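Talks > Operations Track > Speaker Notes

Buying the Second Arm First: Notes From a Small Warehouse Budget

Speaker: Ariel Magbanua, Lumbao
Notes as delivered, 30 November 2018

(Wait for people to sit. Water. Clicker is the one with tape on it.)

Hi everybody, thanks for coming to the money talk instead of the drone talk next door! I'm Ariel, I do equipment planning at Lumbao, and I'm the person who has to walk into a room and ask for a robot. I've done that twice now. The first time went badly, so most of this is about the first time.

Quick background. We pack household goods, lots of bottles, lots of bags, lots of things that are a bottle inside a bag. Tanner Friesen runs the floor, and for a year he'd been telling me we wanted a picking arm. I said sure, got a quote from Gurneck, put the number on a slide and asked for it. One line. Arm, price, total.

(Show the one-line slide. Let them laugh.)

Florante Lagman, who signs things, asked me what it would hold the stuff with. I said, well, it's got a hand. It did not have a hand. The hand was a separate quote from a separate company, and so were the stand, the guarding, the air line we ended up skipping, and the person to come set it up. I went home and made a real spreadsheet.

So, lesson one, and if you leave early take this with you: price the job and let the arm be one row in it. Our real sheet had 36 rows. The arm was a big row, sure, but the rows under it added up faster than I liked. Spare finger pads have their own row. Floor paint has its own row! Somebody has to pay for floor paint.

(Slide with the sheet. Don't read it out. Point at training and at spares.)

Lesson two is about time. Gurneck told us 30 days for delivery and they hit it, good for them. What I'd left out of the plan was everything on our side. Power drop, shelving moved over, somebody trained. Nokuthula Xaba did that schedule for the second purchase and she worked backward from the first day we wanted real orders going through, and she put our own people's hours in as a cost. I'd never done that. I'd been treating Tanner's team as free, and Tanner had opinions about it.

Lesson three, test with your own worst stuff before you sign. The vendor demo is always a nice stiff box. We don't ship nice stiff boxes. Svetozár Urban from Mevar, who sold us the grippers, was a good sport about this and let us bring a crate of our ugliest items, and I'd buy from him again on that alone.

(Next slide. Leave it up for a bit.)

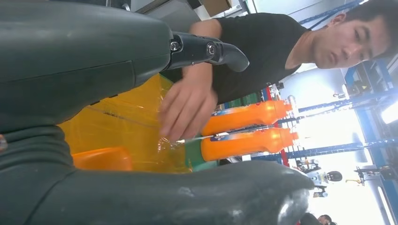 Soft packaging is where your budget goes, so ask about it early. A bare bottle is one kind of question. Put a crinkly see-through bag on it and now you're asking about finger shape, pad material, and how much of a person's day gets spent close to the machine with a hand on the goods. I'd put that last one in the sheet as hours per week, with a name next to it. We guessed low. Double your guess and then argue it down.

Also, write down your test list. We settled on up to 1000 tries across the product range before the final payment, and that went in the contract with Mevar, in plain words.

(If short on time, skip to leasing.)

Leasing, real quick. We looked at it for both arms. It was fine for the arm and silly for the grippers, which we treat as wear parts. Ask me after and I'll show you the math on my laptop.

Questions. Repeat them into the mic!

Contact the program team | © 2018 Wotitz Operations Meetup | Back to top

Related talks
Who Pays for Floor Paint? Shared Costs in Shared Buildings
Spare Parts Shelves for Small Teams
Reading a Vendor Quote Line by Line
Planning a December Install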